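Kostent Folding Cloths and Storage Covers

Item no. 684
Sold by Ostrowski Household Supply, Gelurville
Page last updated Sep 25, 2018

The Kostent line is plain household textiles for kitchens, laundry rooms and rental units. Everything in it is cut from the same two weights of cotton, hemmed on all four sides, and dyed in solid colors. There are no prints and no trims. The pieces can be washed together once the first wash has been done.

What is in the line

Utility cloth. A square cloth in the lighter weight. It is used for drying dishes, wiping counters and lining trays. Sold singly or in packs.

Large cloth. The same fabric in a longer cut, for covering bread dough, wrapping glasses or laying over a rack.

Cover. The heavier weight, sewn to sit over a storage box or a folded stack of linens. It keeps dust off and can be folded flat when it is not needed.

Hanging loop. All cloths have a loop sewn into one corner. Covers do not have a loop.

Colors

Maroon, teal, cream, white, slate and mustard. Covers are stocked in teal and cream only. Other colors can be ordered for covers at 70 pieces or more.

Maroon is a deep color and will give off dye the first time it is washed. Wash it alone in cold water before use. Teal should also be washed separately once. Cream and white can go in with other light laundry from the start.

Care

Machine wash warm. Tumble dry low or line dry. Do not use fabric softener on the utility cloths, as it makes them slower to take up water. Iron on the cotton setting if you want a flat fold. Expect a small amount of shrinkage in the first wash. The cut sizes allow for it.

Folding for storage

Lay the cloth flat, bring the two long sides to the middle, then fold in half and in half again. Folded this way, a utility cloth stands on its edge in a drawer. Large cloths need one more fold. Covers are best stored flat at the bottom of the stack. 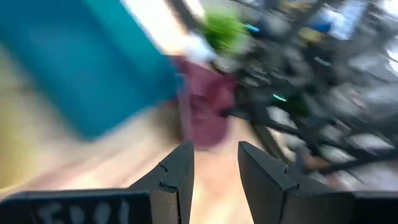

Maroon cloth, with a larger teal item to the left.

Packs and ordering

Single pieces are sold at the counter and by mail. The trade carton holds 217 utility cloths in one color. Mixed cartons are packed to order and take longer to ship. Orders over 1000 pieces are handled by Ekua Sarpong at the Gelurville office, who can also send fabric swatches.

Replacement hanging loops are sold by the strip under the Clondari name. They fit both cloth sizes and are sewn on by hand or machine.

Returns

Unwashed pieces may be returned in the original wrap. Washed pieces are exchanged only for a fault in the hem or the loop. Write to Kofi Ofori in returns and give the item number and color. For trade cartons, include the packing slip.

Slate is out of stock until January. Back orders are being taken.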